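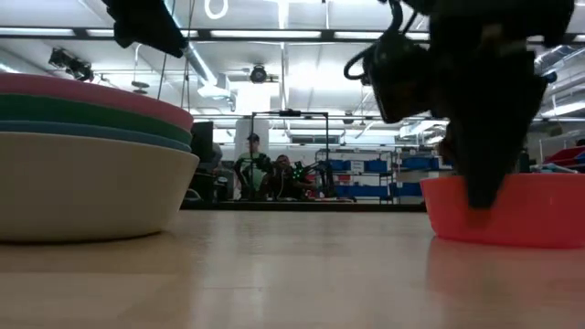

3.2 Schrittfrequenz bei Bergabläufen

Publikationen > Laufsport > Heft 2 > Methodik und Befunde

An der Untersuchung nahmen 80 Freizeitläuferinnen und -läufer teil, die zuvor mindestens eine Saison im Gelände trainiert hatten. Jede Person absolvierte fünf Durchgänge auf einem abfallenden Schotterweg oberhalb von Ballstead. Die Messstrecke war 200 m lang, das Gefälle blieb über die gesamte Länge nahezu gleich. Zwischen den Durchgängen wurde gehend zum Start zurückgekehrt. Das Tempo war freigestellt, weil ein vorgegebenes Tempo die Schrittlänge bereits in der Vorstudie (Lukumay und Hegde) stark beeinflusst hatte.

Abbildung 1. Ineinandergestellte Schalen auf dem hellen Tisch, darüber eine pinkfarbene Schale.

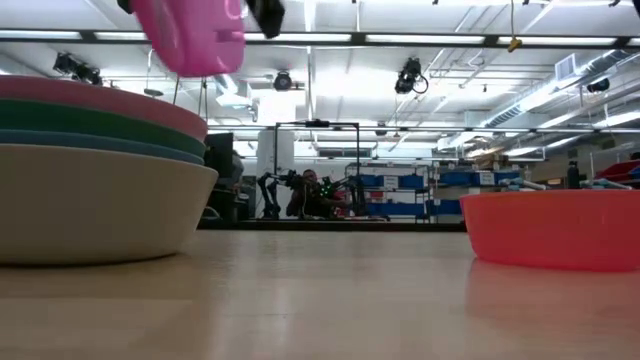 Die Schrittfrequenz wurde mit einem am Schuh befestigten Sensor erfasst und für jeden Durchgang gemittelt. Der erste Durchgang diente der Gewöhnung und ging nicht in die Auswertung ein. Zwei Personen brachen wegen Beschwerden im Knie ab; ihre Daten wurden vollständig entfernt.

Im Mittel stieg die Schrittfrequenz vom zweiten bis zum letzten Durchgang leicht an, während die Laufzeit kaum abnahm. Die Teilnehmenden machten also kürzere Schritte. Am deutlichsten war das bei Personen, die im Fragebogen wenig Erfahrung mit steilen Abstiegen angegeben hatten. Ein Zusammenhang mit der Körpergröße ließ sich nicht sichern.

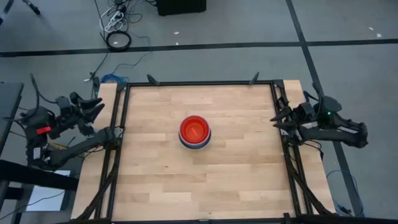 Pravesh Modise

Zu beachten ist, dass der Untergrund im Lauf des Tages trockener wurde. Die zuletzt gestarteten Läufer fanden vermutlich besseren Halt als die ersten. Pisharody und Pinto berichten von einem ähnlichen Effekt auf dem Waldweg bei Undar, dort allerdings nach Regen. Für die weitere Auswertung wurde die Startzeit deshalb als Kovariate aufgenommen. Der Anstieg der Schrittfrequenz blieb auch danach bestehen, fiel aber geringer aus.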